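Trees That Never Lived: Repeating Patterns in Everyday Wallpaper

Final project report, Surface and Pattern Studies
Eyerusalem Worku and Clementina Godinho
Submitted August 15, 2025

1. Why wallpaper

Our original topic was the history of the colour grey. We dropped it in May, after one afternoon in the library during which both of us fell asleep. Clementina's aunt was stripping her hallway at the time and had found four layers of paper under the paint, each uglier than the last, and she mailed us a piece of every one in a bread bag. That was the start of the project.

The question we settled on was simple enough to fit on the proposal form: how do wallpaper designers hide the repeat, and do ordinary people notice when they fail? We had assumed the second half would take an afternoon. It took most of the term.

2. Some terms

A repeat is the distance down the roll before the design starts over. A straight match lines up at the same height on every strip. A drop match shifts each strip down, usually by half the repeat, so that the eye has to travel on a diagonal to find the same flower twice. A random match needs no lining up, and is what the hardware store recommends once it has watched you hold a level.

Small prints have short repeats and no shame about it. Big designs, with whole trees or birds the size of a dinner plate, need long repeats, and this means more waste at the top and bottom of every strip. The Graseck pattern book we borrowed for the project politely calls this an allowance. Eyerusalem's father, who papered our test wall, used another word.

3. What we did

We collected 39 papers: offcuts, sample sheets, and the bread bag. We measured each repeat with a steel ruler and sorted the papers by match type. Then we showed large prints of them to 40 people in the student centre and asked each person to put a finger on the spot where the pattern began again. Everyone got a granola bar. One person asked whether there was a better study down the hall.

We also hung one paper ourselves, a leafy design called Nunance, in the spare room at the Worku house. It was meant to show us how a drop match works in practice. What we learned is that the house has no vertical walls. We started at the window with a plumb line and good intentions, and by the door the leaves were leaning like people on a bus.

4. What we found

The total came to 456 usable answers after we threw out the ones where the person was clearly pointing at the granola bars. Of those, 214 put the finger in the right place. We had hoped for something more dramatic on either side.

Straight matches were caught more often than drop matches, as the textbooks say they should be. Faces and animals gave the game away fastest. One Fasberg sample has a small heron on it, and people found that heron again with something close to spite. Plain foliage did best at hiding.

Tree papers were the odd group. A trunk is a strong vertical and ought to be easy to spot, but designers seem to distract from it by loading the crown with detail. Many of the ones we looked at fill the leaves with little fabric prints, a style Clementina calls "quilt got loose in an orchard." People stared at the leaves, compared the leaves, and forgot about the trunk.

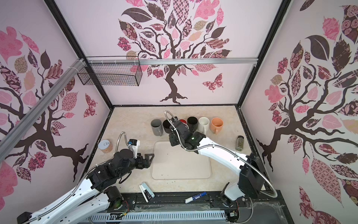 Figure 3. Tree paper in pink and white, with patterned leaves and butterflies.

The butterfly is a useful device in papers like this one. It sits in the gap beside a trunk and breaks up what would otherwise be a plain patch of background. It is also a small, distinct shape, so by our heron rule it should be a giveaway. We would have liked to test that properly with the same design printed both ways, but neither of us can draw a butterfly that people agree is a butterfly.

5. Problems

Our sample was made up of students at lunch, and most of them rent. Several told us they had never chosen a wallpaper in their lives. Our prints were also flat, while a real room has corners, and a pattern that turns a corner loses a bit of itself there. Mrs. Woldemariam, our supervisor, pointed this out in week two. We wrote it down and then did nothing about it until week nine.

We would measure the walls first next time. The spare room is staying as it is until Eyerusalem's father has forgiven everyone, and the leftover roll and a half of Nunance is available to any group that wants it.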